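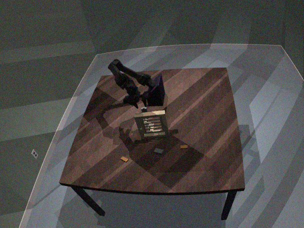 [tramgate-furniture] Re: Oil over an old finish on a dining table

From: Hsin-yi Hsieh
To: tramgate-furniture
Date: 12 October 2021

Yen-ting,

Replies are under each part of your message. I left out the paragraph on chair glides, which Etden people have already answered in the other thread.

> I bought a secondhand dining table in August and want to put
> an oil finish on it. The top is dark and a little sticky near
> the seats. I don't know what is on it now. The seller said
> "some kind of oil" but it looks too shiny to me. Is there a
> way to tell without sending it to somebody?

Yes. You need denatured alcohol, lacquer thinner and a few cotton swabs. Pick a spot on the underside that got the same finish as the top. If the underside is bare, use the edge at one end, low down.

Put a drop of alcohol on the spot and wait a minute. If the finish goes soft and comes off on the swab, it is shellac. If nothing happens, move over an inch and try the lacquer thinner. Lacquer will soften and dissolve fairly quickly. If the thinner makes it wrinkle or lift, it is probably varnish or polyurethane. If neither one does much and the surface just looks cleaner, you may have a catalyzed factory finish, and those are the hardest to deal with.

An oil finish has almost no thickness. Look at a scratch with a flashlight held low to the side. If you can see a little step down from the finish to the wood, there is a film on it and it isn't plain oil. From the shine you describe I would bet on a film.

Do this with the windows open and wear gloves. Lacquer thinner is unpleasant stuff.

> The sticky parts are the main thing that bothers me. I wiped
> them with dish soap and water and they were fine for a day or
> 2, then sticky again. Does that mean the finish never dried?

On an old table it usually means skin oil and hand lotion have worked into the finish and softened it. It happens on chair arms too, and on the edge of a desk where your wrists sit. Soap takes off the top layer of grime and the soft finish is still there.

Try mineral spirits on a rag first. Rub, turn the rag to a clean side, rub again, and stop when the rag comes up clean. Let it sit overnight. If it is still tacky the next day then the finish itself is gone in those places and no polish will bring it back. Those areas have to come off.

Please don't put oil over it in that condition. Oil needs to get into the wood and it can't pass through a film. It will sit on top, stay gummy for weeks and collect every bit of dust in the room. I did this to a sideboard and spent a weekend scraping it off with a plastic putty knife.

> If I do have to strip it, can I just sand? I have a random
> orbit sander and 80 grit. I am not sure if the top is solid
> or veneer.

Find that out before you switch the sander on. Look at the end of the top and follow the grain lines over the edge. On a solid board the lines on the top carry on down into the end grain. If the pattern stops dead at the corner, or there is a separate strip along the edge, assume veneer. Also look underneath. A completely different grain on the bottom is a strong sign.

A painted or printed edge tells you nothing either way, so look underneath in that case.

If it is veneer, leave the 80 grit in the drawer. Modern veneer can be thinner than a business card. Use a chemical stripper, the gel kind, and take the sludge off with a plastic scraper and then coarse steel wool or a synthetic pad along the grain. After it is dry, sand by hand with 180 and a block, only until it feels even. Stay off the corners.

If it is solid you can sand, but I would still strip it first. Old finish melts and clogs the paper. The small round packet from Hájek is cheap enough, but you will go through all of it.

Some dark tops are toned, meaning the color is in the finish and the wood underneath is much lighter. You won't know until you get through it. If you need the top to match the legs afterward, test the color on the underside before you do anything to the rest.

> Last question. I was going to use Trestero because it is what
> the shop had. The can says 4 hours between coats. Is that
> realistic, and how many coats?

I have used Trestero on two tables and a bench. Four hours was fine for the first coat in summer. In my garage at this time of year I leave it overnight. Touch the underside of the edge, and if your finger drags, wait longer.

I did three thin coats on the tables. Wipe it on, leave it ten minutes, then wipe off everything that will come off. People go wrong by leaving too much on. Between coats I rub lightly with a gray pad and vacuum.

Buy the small can. I had more than half of mine left over and it skinned over by spring.

Lay the used rags flat outdoors to dry, one layer, or put them in a metal can with water and a lid. Rags with drying oil on them can heat up by themselves when they are balled up and start a fire. This applies to the paper towels as well.

Give it up to 38 days before you put anything hot or wet on it without a mat. The can gives a shorter time but I got a ring from a mug in week three, and it took another rub and a fresh coat to get rid of it.

One thing you didn't ask. Do the underside too, at least one coat, if the top is solid. A wide board finished on one side only can cup when the heat comes on in the house. With veneer on a stable core I wouldn't bother.

If the swab test gives you something odd, write down which solvent and how long it took and post it here. I can bring my 600 grit pads to the next Tramgate meeting if you want to try one for the last coat before you buy a box. They are only worth it if you like a smoother feel.

Hsin-yi

--
tramgate-furniture mailing list
Please trim quoted text when you reply. To leave the list, send a blank message with "unsubscribe" as the subject.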